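Posted in: Film > News & Chatter

Print this | E-mail to a friend

"Mernonness" finally gets a disc release, and I've already cleared a shelf for it

Good news for those of us who have been nursing the same fuzzy download for years – Daryna Dmytriv's "Mernonness" is coming to disc in May! Jarthorpe, the small label that put out the Trarholm shorts set last year, confirmed it in their newsletter this morning, and I read it standing up in the kitchen with my coat half on and missed my bus.

If you've never heard of it, you're in decent company. It's a quiet, odd comedy-drama about a night-shift switchboard operator named Iglesias who starts answering calls meant for a hotel that closed before she was born. She takes the reservations. She writes down the wake-up times. Then she begins calling people back, and the movie goes somewhere I won't spoil, except to say that the last stretch made me laugh out loud and then feel bad about it for most of a weekend. Dorottya Vida plays Iglesias, and she spends so much of the movie alone with a headset that you'd think it would get old. It doesn't! She has this way of straightening her sleeves before she lies to somebody, and by the end I was dreading the sleeves.

It played a handful of festivals, got one short theatrical run, and then the distributor folded and the rights went into a drawer. I saw it at a late screening with 41 people in the room (the projectionist read the number off to us before the movie, I think he was proud of it), and I've been boring my friends with it ever since.
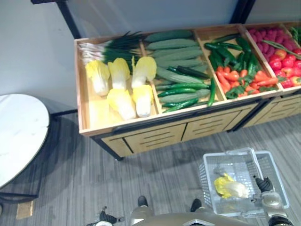

Vasco Henriques
Contributing Writer, Home Viewing

So, what's in the box. Jarthorpe says it's a two-disc set. The first disc has the theatrical version, newly transferred from the camera negative with Dmytriv sitting in on the color work. The second has her longer festival cut, which runs four minutes over the one I saw and has never been sold anywhere. I know four minutes doesn't sound like a lot, but people who caught that version swear there's a whole extra phone call in it, and I would like to hear that phone call very much.

There's a new commentary with Dmytriv and her editor, Sumathi Devadiga, who also cut most of the Trarholm shorts and is a terrific talker if her commentary on that set is anything to go by. Vida recorded an interview too. The booklet has an essay by Lamisi Tsikata, whose piece on telephones in the movies is the reason I started paying attention to this stuff in the first place, so yes, I'd probably buy the booklet by itself.

Subtitles have been redone from scratch, and this is the part I'm happiest about. The old ones were rough. Whole jokes went missing, and one of the callers had his name spelled differently every time he rang (for a while I thought he was several people, and I had a theory about it). Jarthorpe says the new translation was checked against the shooting script, and that the on-screen notes in the ledger will be subtitled as well, which they never were before.

Now the less fun part. The first pressing is 100 numbered copies with a slipcase, sold only through the label's own store, and those will be gone before I've found my credit card. A standard edition follows at the regular price with the same discs and the same booklet, minus the slipcase. I asked by e-mail whether there would be a streaming version and got a friendly reply that they're "talking to people," so make of that what you will. No word on a rating either. I'd call it fine for older teens – there's some rough language on the phone lines and one scene in an elevator that goes on longer than is comfortable.

Pre-orders open at noon on the first, label time, and they're asking people not to e-mail them about holding copies. I e-mailed them about holding a copy. They said no, very nicely.

I'll have a full review up once I get my hands on the set, and I'll compare the two cuts scene by scene for anybody who cares as much as I do (hello, all six of you). If you saw the festival version and remember that extra call, please write in, but put SPOILER in the subject line!

Contact the Editors | Copyright, all rights reserved | Back to Top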